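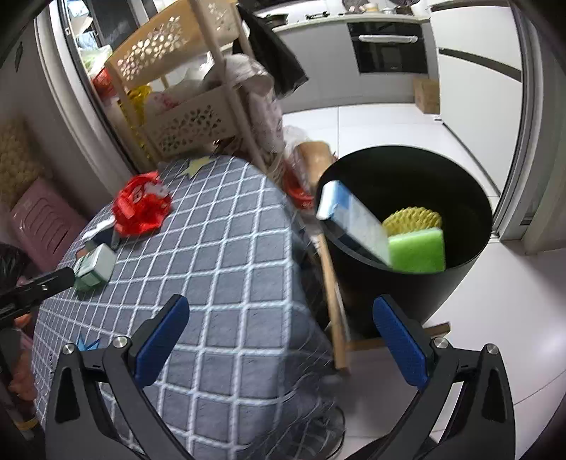

Vollcombe Household Handling Project
Progress report to the Brornel Fund, second period
August 14, 2024

Dear Gerd Kröger,

You asked for a shorter report this time, with the bad news near the top. The bad news is that we lost most of June to a rubber pad.

Where we stand

The plan for this period was 4,000 usable demonstrations of small tidying jobs in ordinary homes, collected with the handheld grippers and then used to train the arm at our Floltov workshop. We have 3,000. The missing ones were recorded, and they take up a good deal of disk space, but we have pulled them from the training set and I don't expect them back.

What went wrong

The jaws of the handheld tool carry soft pads on their inner faces, and so do the jaws on the arm. The two are supposed to match, so that whatever a person does with the one can be repeated by the other. Early in June we ran short of adhesive and switched to a second type, which held beautifully on the bench. In a warm kitchen, after an hour or so of picking up sponges, it let the pad creep toward the tip of the jaw.

A person holding the tool doesn't notice this. People are very good at making up for a bad tool, and ours made up for it so well that every recording looked like a success. The arm, having no such manners, learned to close its jaws a little short of where it should and to squeeze harder when that didn't work.

We found out on a supervised run at Floltov. The arm picked up a glass jar, lost it, closed again on the lid and kept closing. The force limit should have stopped it. It had been raised the week before for a test with a heavy pan, and it had not been lowered again. The jar broke. One of our technicians was reaching for the stop button at the time and got a small cut on the thumb, treated with a bandage from the first aid box. She was inside the marked area when it happened, and she shouldn't have been, but the stop button was inside the marked area too. I would like to blame the supplier for that one, but I drew the floor plan.

What we have done

All arm runs were stopped for 12 working days. The stop button now sits outside the tape, with a second one by the door. The force limit goes back to its default every time the controller restarts, and changing it takes two people and a line in the log. This has proved unpopular, and it stays.

We have gone back to the first adhesive. Each pad now has a scribed line on the jaw behind it, and the operator checks it before and after every session. Of the June sessions, 47 had pad movement we could measure from the recordings. Those were removed whole. We did try to rescue them with a correction step, which cost a week and gave us an arm that missed on the other side.

Gaillard, who make the arm, have had our incident note and sent back a polite letter pointing to the page of the manual where the default limit is printed. It is a clear page — we have now all read it.

What comes next

Home sessions have started again on the old schedule, in kitchens and utility corners with the usual household clutter left where it is. We still think that is the right choice. Tidy rooms gave us tidy recordings and an arm that was baffled by a plastic bag.

Soft and crumpled items remain our weakest group, and we will put the extra sessions there. Glass is off the list until the new limit has been through a full round of tests.

Money

The repeat sessions can be paid for from the travel line, which is underspent for the simple reason that we have been staying in to look at glue. I am not asking for more. I am asking to move the second milestone back by one reporting period, and would be grateful for your answer before we book the next set of homes. The incident note and the revised floor plan are attached.

With regards from all of us at Vollcombe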